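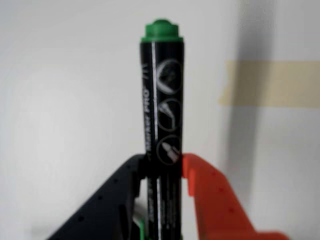 *Fig. 1. Marker held upright between the black finger and the orange finger.*

## Week 1 handout: The grasp that wasn't

Wednesday, September 2, 2026

Welcome back, everybody! I'm putting this one in writing since half of you were still hunting for the room when I told it out loud, and because the first lab leans on it pretty heavily. It's the story of a fault we chased for most of June, and I was wrong about the cause for a good part of that time, so please read it with some sympathy.

The job sounds easy. Arm goes to a soft bag, picks up a marker, lifts it, turns it upright, holds it, puts it down again. Radek Tichý wrote the motion code and I wrote the part that decides whether the gripper has really got something. So the bad part was mine.

### What we saw

We ran 136 attempts. The log said most of them were fine, and we were feeling very pleased with ourselves until Bohumila Vlček sat down with the recordings and the log side by side (which I should have done on day one). In 13 attempts the log said `GRASP_OK` and there was no marker in the gripper at all. It had hold of a fold of cloth. The arm lifted, the bag came up with it, and the program went happily on to the "turn upright" step with a bag hanging off the fingers.

In one of those the shoulder strap went around the wrist. The arm kept pulling, the finger motor stalled, and it stayed stalled for 7 seconds before Radek hit the stop. The motor was too hot to keep a finger on. No one was hurt, but the bag dragged other stuff along the table with it, and there was a pair of scissors in that stuff. I didn't love that.

### How the check worked

Pretty simple, and I still think simple is a good place to start:

1. Command the fingers closed.
2. Wait for them to stop moving.
3. Read the finger position.
4. If they stopped more than 200 encoder counts short of fully closed, something must be between them. Call it a grasp.

You can probably spot the trouble already. "Something is between them" and "the marker is between them" are two different claims, and I had used one as if it were the other. A marker barrel stops the fingers wide of closed. So does a doubled-up fold of fabric, if it's thick enough. One layer of cloth squashed down under the limit and got reported as a miss, so in my early tests (one layer, nicely smoothed out, of course) the check looked great.

### The wrong turns

First I blamed the fingers. A finger that flexes will give you a funny position reading, and I'd convinced myself one of ours was bending more than the other. We swapped fingers. Same fault.

Then I blamed the wiring, and so did Hedvika Jurčo, who had a loose connector on her own arm that same week and was seeing loose connectors everywhere. We reseated every plug on the gripper board. Same fault! But we did lose an afternoon, and we came close to creating a second fault by plugging one back in crooked.
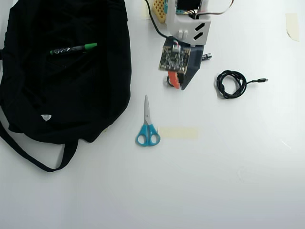 What finally got us there was Bohumila's very boring spreadsheet. She wrote down where the marker was lying before each attempt: on bare table, flat on the bag, or part way into a fold. Every false `GRASP_OK` was in the last group. Not one came from the bare table. I'd been staring at hardware for days and the answer was in a column I hadn't bothered to record.

So, rule for your lab books: write down the starting layout. Where the object is, what it's lying on, what else is within reach of the arm. Two lines is plenty.

### What we changed

**Check the width from both sides.** The grasp now has to fall inside a window that matches the object. Too closed is a miss, too open is also a miss. This caught most of the cloth grabs and took me ten minutes to write, which stings a bit.

**Squeeze test.** After closing, the gripper squeezes slightly harder and reads the position again. A hard barrel barely changes. Cloth keeps giving. You'll be writing your own version of this in Lab 2, and you get to choose how much extra squeeze to use. Start low.

**Stall timeout.** If the finger motor is drawing high current and not moving, the program stops the arm and waits for a person. There was no timeout at all before. I'd assumed the motor driver had one built in. It may well have, but I never turned it on and never tested it, so for our purposes it didn't exist.

**Short lift first.** The arm lifts a little, pauses, and compares the load with what it should be for a marker. A whole bag is a lot heavier than a marker, and the lift motors know it even when the fingers don't.

### Before you power up

- Anything sharp that isn't part of your task goes in the drawer. Blades closed doesn't count as put away.
- Straps and loose cable go outside the arm's reach, or get taped down.
- One person has a hand by the stop the whole time the arm is live. That person isn't also typing.
- If the motor has stalled, power off and let it cool before you touch the gripper. Don't pull the object out against a live motor.

### For next time

Bring a half page on this: our window check is tuned for a marker. Suppose the cloth fold happens to squash down to the same width as the barrel. Which of the other three changes would catch it, and which would let it through? Radek and I don't agree on the answer, so don't bother trying to guess what I want to hear.

Also, Oľga Vlček is taking the Lab 2 sign-up. Pairs only, please, and if you don't have a partner just put your name down and she'll match you with somebody.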